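Housekeeping Operations, Level 2
Unit 6: Clearing and resetting a small table
Module lead: Menaka Matubbar
Notes revised 9 Mar 2023

6.1 Scope

These notes cover the clearing of a small round table in a staff kitchen, a meeting corner or a serviced apartment. Dining tables for more than four people are handled in Unit 8. Read Unit 5 (cloths and cleaning agents) before the practical.

A small table collects mixed items: tableware, packaging, and things that have no link to eating. The three groups go to different places and are removed in a fixed order. Most errors in last year's practical came from students who began to wipe before the sort was finished.

6.2 Terms

Clear: remove every item that does not belong on the table in its reset state.

Reset: return the table to the state shown on the room card. For most small tables the room card shows a bare top.

Fixed item: an item that stays on the table during cleaning under instruction from the occupant or the site. It is lifted or worked around, never relocated.

Stray: an item with no place on the room card and no instruction attached to it.

6.3 Sorting classes

Class A - Tableware. Plates, bowls, cups, cutlery. Goes to the sink or dishwasher.

Class B - Packaging. Bottles, cans, cartons, wrappers. Goes to recycling or waste after a check of the contents.

Class C - Electrical. Cables, chargers, boxes with indicator lights, screens. Treated as fixed unless the work order says otherwise.

Class D - Personal and paper. Keys, glasses, notes, mail. Placed in the holding tray and logged.

An item that could fall under two classes takes the more cautious one. A lunch box with a name on it is Class D, even when it is empty.

6.4 Order of work

Step 1. Stand back and look at the whole top before touching anything. Note Class C items first, then follow each cable by eye to the point where it leaves the table.

Step 2. Check anything lying on its side. A bottle on a round top can roll in any direction, and a loose cap will leak onto whatever is downhill. Hold the body with one hand, test the cap with the other, then stand the bottle up or take it away.

Step 3. Remove Class A. Take the pieces nearest the edge first. Stack by size, no more than four plates to a carry.

Step 4. Remove Class B. A sealed bottle with liquid in it is not packaging. Set it aside and ask the occupant. An empty bottle is capped and put in the recycling; local rules on labels apply.

Step 5. Move Class D to the holding tray. Write the room number and time on the slip.

Step 6. Deal with Class C as in 6.5.

Step 7. Wipe, dry, inspect.

6.5 Cables and powered items

A lit display or indicator means the item has power. Do not unplug it, press any button on it or stack anything on it. Cables in loose coils may be lifted as one bundle and held clear while the surface under them is wiped with a barely damp cloth. Do not untangle them. Spray goes on the cloth, away from the table, and never on the top itself while Class C items are present.

If a cable hangs over the edge, keep it on the side where it was found. Pulling it back across the top shifts the load on the connector.

6.6 Worked case

The table for this case is a white round one next to tall cabinets. A soda bottle with a red cap is lying on its side near the middle, with a light blue oval plate close to it and to the table's edge. The black cables and the box with blue lights are Class C, as is the small device with the blue screen. Work out your order before the session and write it on form 3451. Llinos James will go through the answers in class. The usual point of discussion is whether the bottle or the plate is handled first; under Step 2 the bottle is checked first, and it leaves the table at Step 4 if empty. 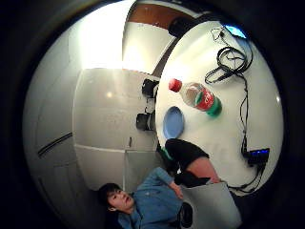
6.7 Wiping a round top

Fold the cloth in four. Wipe the rim once around, then work across the top in overlapping straight passes - circular strokes leave a ring of residue in the middle. White tops show streaks under side light, so inspect from a low angle, facing the window. Dry with a second cloth.

6.8 Assessment

The practical is in May and is marked out of 100. The pass mark and the marking grid are in the module guide. Edin Hoxha and Imani Lyimo assess. Each student has 19 minutes, with the sort stated aloud before the first item is touched. Moving a powered item without instruction is a fail on that section.

Bring 2 dry cloths and closed shoes.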